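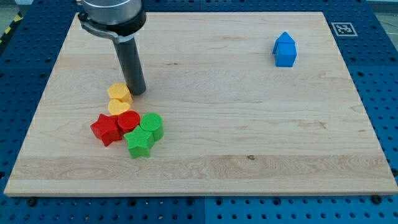 Home News Opinion What's On Contact

Filed under: Clubs & Societies, Opinion

Dress code again. Third meeting of the Fallstead Social Club in a row and we still haven't got to the roof.

My view, for what it's worth. Drop the black tie at the annual dinner. Keep the toasts, keep the long table, keep the old songs even if half of us mumble them. But a man who has to hire a suit to eat with his own club will stop coming, and last July 2 of our newer members did just that. Never said why. Didn't need to.

Puspita Sinaga put the other side very well – take away the trimmings and it's a pub meal with speeches. Fair point. I do like the trimmings. But she joined when the club had 145 on the books and everyone lived within walking distance of the hall. Different times.

Amirhossein Mohammadi wants a vote by post. Fine by me, though he'll have to chase the Coltier lot for there replies, they never answer anything.

And the ticket price. Wine included, whether you drink or not? Why? I've asked before. Will ask agian.

Jacket and tie if you own them. Clean shirt if you don't. Then can we please talk about the roof.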